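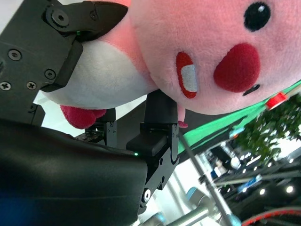 Plush toy with embroidered mouth and felt cheek patch.

Stitix Soft Toy Care Label Text Collection
Data card and README, release 2

Summary

The Stitix collection contains the transcribed text of 729 care and content labels sewn into soft toys. It was prepared by the Sisay Textile Records Office for use by museum staff, repair workshops, toy libraries and students of textile history. The collection holds text and short catalog fields only. Label photographs are held separately and are not part of this release.

Each record stands for one toy. Where a toy carries more than one label, the text of all labels is joined in a single record, in the order in which the labels are sewn, with a vertical bar between them.

Contents of the release

labels.csv - the main table, one row per toy
fibers.csv - a list of fiber and filling terms with their standard forms
symbols.csv - the codes used for printed washing and drying symbols
CHANGES.txt - corrections made after the first release
README.txt - this document

All files are encoded in UTF-8. Fields are separated by commas and text fields are enclosed in double quotation marks. Line breaks inside a label are written as a forward slash with a space on each side.

Fields in labels.csv

The table has 8 fields.

record_id: A fixed identifier. Identifiers of withdrawn records are not used again.

label_text: The full text as printed or woven, including spelling errors in the original. Capital letters are kept. Text that cannot be read is marked with square brackets and three periods.

language: The language or languages of the label, in the order in which they appear.

outer_fiber: The surface material stated on the label, given in the standard form listed in fibers.csv. If the label states no surface material, the field is left empty. Catalogers did not fill this field from their own examination of the toy.

filling: The stuffing material stated on the label. The same rule applies.

wash_code: The washing instruction, expressed as a code from symbols.csv. Instructions given in words and instructions given as symbols share the same set of codes.

label_method: Printed, woven, stamped or handwritten.

notes: Free text. The field is used mainly for repairs, replaced labels and differences between two labels on the same toy.

Source of the records

The toys were examined at two locations. The larger group belongs to the study collection at Sisay. The remainder was made available by the Flanach Toy Library, which allowed its stock to be cataloged before the spring lending period opened in March. Records from the two groups are mixed in the table and are not marked by origin, at the request of the lending institution.

Transcription was carried out from the toy itself under a hand lens. A second cataloger then compared every transcription with the label. Differences were settled by Ramil Yap, who served as editor of the collection and is responsible for the final wording of the fiber list.

Treatment of fiber terms

Labels use many terms for similar materials. "Polyester fiber," "all new material polyester" and "synthetic fiber" appear frequently, and they do not always carry the same meaning. The standard forms in fibers.csv follow the label strictly. A label that reads "synthetic fiber" is therefore recorded as synthetic, unspecified, even where the maker is known to have used polyester at the time.

Percentages are kept in label_text but are not carried into outer_fiber or filling. Users who need blend ratios should take them from the transcription. In some labels the stated percentages do not add up to one hundred, and these have been left as found.

The terms plush, velour and velvet describe a surface and not a fiber. When one of these words stands alone on a label, outer_fiber is left empty and the word is repeated in notes.

Known limitations

The collection should not be used to estimate how common a material was in any period. Toys with lost or removed labels were left out, and heavily washed toys are poorly represented for the same reason.

Faded stamped labels gave the most difficulty. Several were read differently by the two catalogers, and the editor's reading is a judgment. Such cases carry the word "uncertain" in notes.

Wash codes record what the maker advised. They have not been tested, and the Office does not offer them as advice on the cleaning of old or fragile toys. Trim such as felt, ribbon and embroidery may need different treatment from the body of the toy - labels seldom mention it.

Country names are transcribed as printed. No attempt has been made to bring older names up to date.

Software

The files can be opened in any spreadsheet program. The Office prepared them with Illosard, its internal cataloging system, and the field names follow that system. Illosard is not required in order to read the files. Some spreadsheet programs remove leading zeros from record_id on opening. Users should import this column as text.

Terms of use

The tables may be copied, changed and shared for any purpose, provided that the collection is named as the source and that changes are stated. Brand names and slogans within label_text remain the property of their owners.

Suggested form of citation: Stitix Soft Toy Care Label Text Collection, release 2, Sisay Textile Records Office.

Corrections and contact

Corrections should be sent in writing to the collections desk at Sisay, giving the record_id, the field concerned and the proposed reading. Requests to see a label in person are handled on Friday by appointment. Accepted corrections are entered in CHANGES.txt and take effect with the next release.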